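Chapter 7
Thread, Cloth and Other Floppy Things

Before you begin: you should be comfortable with the material on grippers in Chapter 4 and with the short section on slack and tension at the end of Chapter 6. A needle, a yard of dark thread and a scrap of fabric will be useful too, and I'd ask you to go and find them now, while you are still feeling generous toward the book.

There is a basket of mending in my house that has been waiting since last October. It holds a pillowcase with a split seam, a coat lining, two shirts that want buttons and one sock I have probably already given up on. Every year when I teach this chapter somebody asks me whether a machine could do the basket, and every year I find I want to give a longer answer than the one they were hoping for. The students would like to hear "soon." What I would like them to hear is which piece of the job a machine could take on this afternoon, which piece it could take on if we set things out nicely for it, and which piece still sends very clever people home late on a Thursday with nothing to show.

So far in this book we have mostly handled objects that keep their shape. A mug is the same mug after you pick it up. A box on a conveyor may arrive crooked, but it arrives as a box, and once the machine has found one corner it can make a good guess at the other seven. Thread makes no such promise. Lift one end of it and the rest moves in a way that depends on how it was lying, what it was touching, how stiff it is, and whether there was a kink in it from the spool. Cloth is the same sort of trouble spread out over an area. You can know everything about where a towel was a second ago and be badly wrong about where it is now!

We are going to spend a good part of the chapter on one small task, the tied stitch. I chose it because it has nearly everything in it that makes soft work hard: a stiff curved tool that has to be picked up and turned, a limp thread that follows it, a soft surface that gives when you press, and a knot at the end. The practice pad is a good place to begin, with its short dark knots along each groove, and with the needle lying on the pink surface while the open jaws stand on either side of a length of thread.
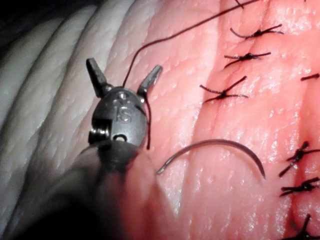

7.1 What we mean by a chore

People use the word loosely and I have no wish to stop them, but we need something firmer to work with. In this chapter a chore is a job with three properties. It comes back, so that doing it once settles very little. It starts from a mess, or at least from a state that was not arranged for the convenience of whoever has to do it. And it is finished when a person who knows the job would say it is finished, which may be quite different from the moment when the last motion is complete.

By that definition, washing clothes in a washing machine is partly a chore and partly a solved problem. The drum and the water are solved. The sorting, the pockets, the inside-out sleeves and the folding are all still chores, and in most homes a person does them. We tend to say that a machine "does the laundry," and I say it too, but watch yourself the next time you do a load and notice how much of the hour of actual effort is yours.

The shop floor has its own version. Suppose we have a workroom called Gestercombe, which repairs table linen for hotels. We'll come back to Gestercombe all through the chapter, so it's worth getting to know it now. The workroom receives 200 pieces on an ordinary day. A person unpacks them, shakes each one out, holds it to the light, finds the damage, decides whether it is worth repairing, and lays it flat with the torn edges together. After that comes the sewing. The sewing is the part a visitor stops to watch, and it's the part that machines have been helping with for a very long time. Everything before it is done by hand, and it takes longer.

You'll want to keep this in mind when you read claims about automation. Ask what state the work was in when the machine got it. If the napkin was already flat, centered and pinned, then a person has done a good deal of the job and the machine has been given the remainder. There's nothing shameful in that, and a business may be very glad of the help. It just has to be counted properly.

7.2 One stitch, taken slowly

Get your needle and thread, please, and the scrap of fabric with a cut in it. You are going to make a single stitch across the cut and tie it off, and you're going to do it far more slowly than you ever would at home.

Start with the needle lying on the table. Pick it up. Now stop and look at where your fingers are, because I'm fairly sure you didn't take it exactly where you meant to hold it for sewing. Most people pinch it anywhere, lift it, and then roll it into place between finger and thumb without noticing. That little roll is called in-hand adjustment, and a simple pair of jaws has no easy way of doing it. A machine with two tools can pass the needle from one to the other until the angle is right, which works very nicely but costs time, and each pass is a fresh chance to drop the thing.

Next, push the needle through. The fabric bulges away from the point, then gives all at once, and you felt that happen. Your eyes had little to do with it. Pull the thread after the needle and leave a tail. How long a tail? Long enough to tie and short enough to stay out of your way, which is the kind of instruction we give to people all day long and could never give to a controller without another page of detail.

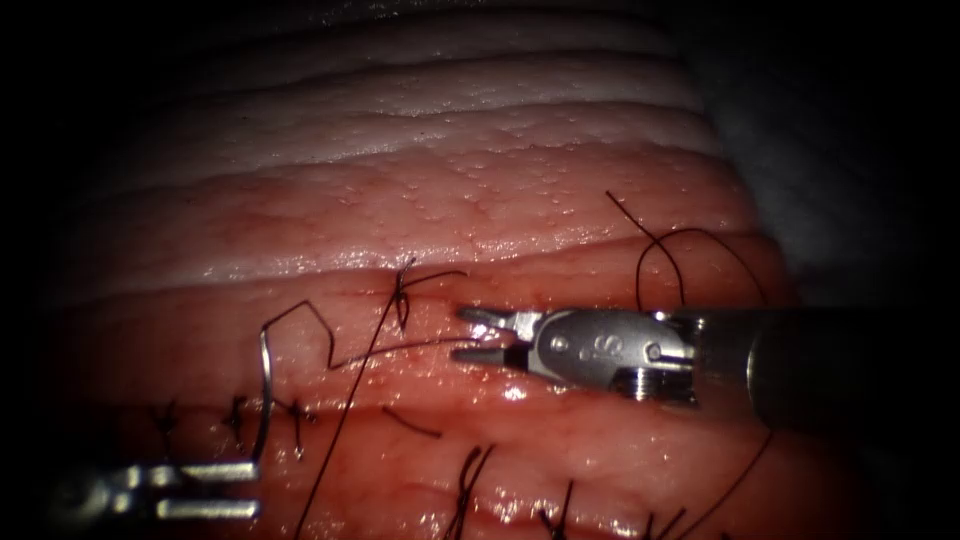
Then there's the matter of where the thread goes while you are busy with something else. As you tie, the loose end slides about, falls across the stitches you've already made, catches on their cut ends, and sometimes creeps under your hand. A person clears it with the side of a finger and hardly knows it has happened. For a machine, that clearing motion has to be somebody's idea. It must be noticed that the thread is in the way, and a motion must be chosen that moves it without pulling the tail back through the hole.

Wrapping is the prettiest part of the knot. One tool holds still, or nearly still, while the thread is wound around it; then the tool reaches through to take the short end, and the wrap slides off over the jaws and tightens down. If the wrap slips off too early you have lost it and must start over. If you tighten too hard the fabric puckers, and if you don't tighten enough the cut gapes. You will find that your own first few knots vary a good deal, and I'd like you to keep them, ugly ones included, for the exercise in Section 7.5.

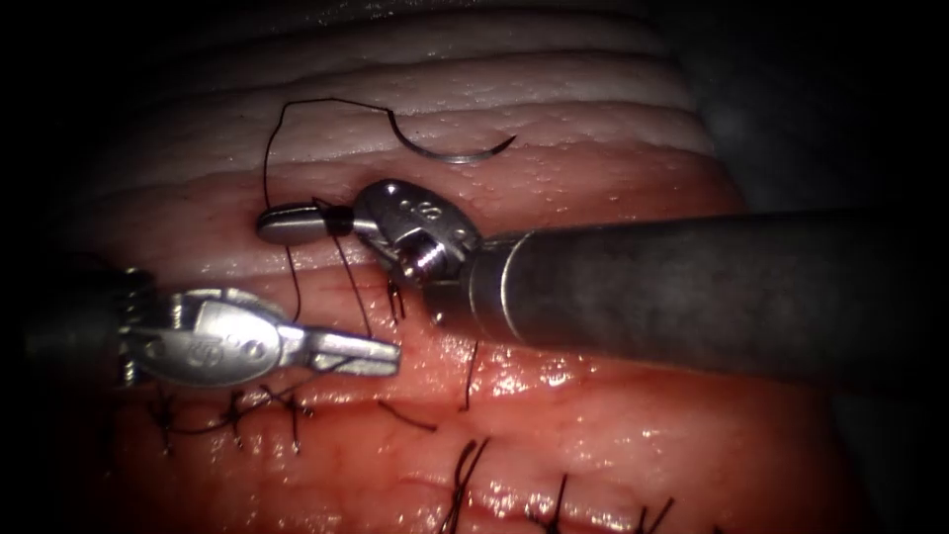
And then you do the next one. This sounds like a small point, but it's where a lot of hopeful projects run aground. The second stitch doesn't begin from the tidy state the first one did. The fabric has shifted, the thread is shorter, there are cut tails standing up near the place where you want to work, and the edges sit a little differently now that they are held at one end. By the sixth or seventh stitch you're working in surroundings you made yourself. A method that is tested on single stitches, each on a fresh piece of fabric, can do beautifully and still tell us very little about a row.

7.3 Keeping an honest score

Let's go back to Gestercombe. The workroom is thinking of buying one of two machines, and since this is a textbook I have given them names. The Lenz takes a napkin that has already been laid flat with the torn edges together, and it sews and ties off without help. The Zidberg is slower and takes the napkin crumpled, straight from the bin, but it stops and calls for a person whenever it can't find the tear.

Both machines are tried on 50 napkins made of a plain cloth we'll call Geltex. The Lenz completes all but 2. The Zidberg completes 33 and calls for help with the others. Which did better?

If you count finished napkins, the Lenz wins easily, and the advertisement will say so. But somebody laid out every one of those 50 by hand, and that somebody's time has vanished from the total. With the Zidberg, a person was needed only for the ones it gave up on, though that person had to stay nearby and listen for the call, and being half on duty all morning is tiring in its own way. To choose between them you would need to know how long it takes to lay out a napkin, how long it takes to answer a call, and what else the person could have been doing. I haven't given you those numbers. You'll measure them for yourself, with dish towels, in Exercise 4.

Three terms will help us here, and they're used throughout the rest of the book.

Setup share: the part of the total human time that goes into preparing the work before the machine begins.

Rescue: any moment when a person must step in so that the job can continue. Moving a thread out of the way with a pencil is a rescue, however quick it was and however politely everyone looks at the ceiling.

Finish check: the act of deciding that the result is good enough. If a person performs it, write that down.

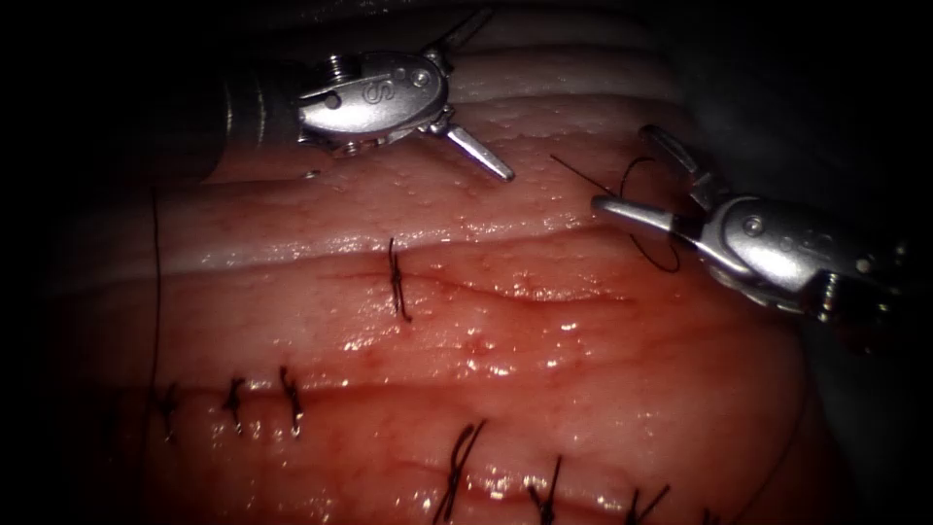 If a machine can tie a neat knot, is it ready to take on the mending basket?

The knot is one step out of many, and the basket asks for all of them. Something has to pull out the coat, find the place where the lining has come away, work out that the pocket is in the way and move it, choose a thread that matches, and bring the edges together before there is any stitch to make. A machine that ties well has earned our respect for a difficult skill. It may be very useful where a person is happy to do the arranging, or where the arranging is the same each time. For a mixed basket in an ordinary house, I would still keep the needle where I can find it.

7.4 Finding the edge

We turn now to the step that comes before any sewing, and which most people find they have never thought about. Take a dish towel, crumple it, and drop it on the table. Without unfolding it, try to point to all four corners. You'll probably get one, perhaps two, and at least one of your guesses will turn out to be a fold.

Write down what made you confident about the corners you got right. Was it the hem? The way the weave changed direction? Did you want to pick the towel up and let it hang? Hold on to that last wish especially, because the first method we study does exactly that, and you'll need your notes when we get to the second grasp.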